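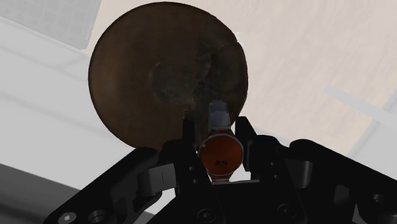 Round dark brown piece with a darker, mottled center (computer rendering).

Pastholm Tableware Collection: Cataloging and Storage
Progress report to the Proltumia Fund
Apr 4, 2022
Prepared by Zlatko Karagiannis, project manager

Cataloging is on schedule. The grant covers records for 1370 pieces of household pottery and turned wood from the Grgić bequest. The bowls and plates are finished except for 72 pieces that still need a condition check. Jugs and lidded jars come next.

Storage is behind. Stolteck delivered the first 24 shelving units in December, but the uprights for the second bay were the wrong height and had to go back. The replacements have arrived and two are up. Until the bay is complete, the larger serving dishes stay in their crates in the east room, where the humidity is checked every morning.

We changed one thing in the record form. The old form had a single line for damage, and cataloguers were using it for stains, chips, cracks and old repairs alike. These are now separate fields. Going back over the early records took around 40 hours that we had not planned for. The time came out of the training budget, and no extra money is requested.

Spending is otherwise within the approved lines. Packing materials cost more than expected and the label printer cost less.

Work for the next period:
Finish the condition checks on bowls and plates
Complete the second storage bay and unpack the serving dishes
Start the jug records
Send the Fund a draft of the public search page for comment

We would like to move the site visit until after the second bay is in use. Please let us know which dates suit you.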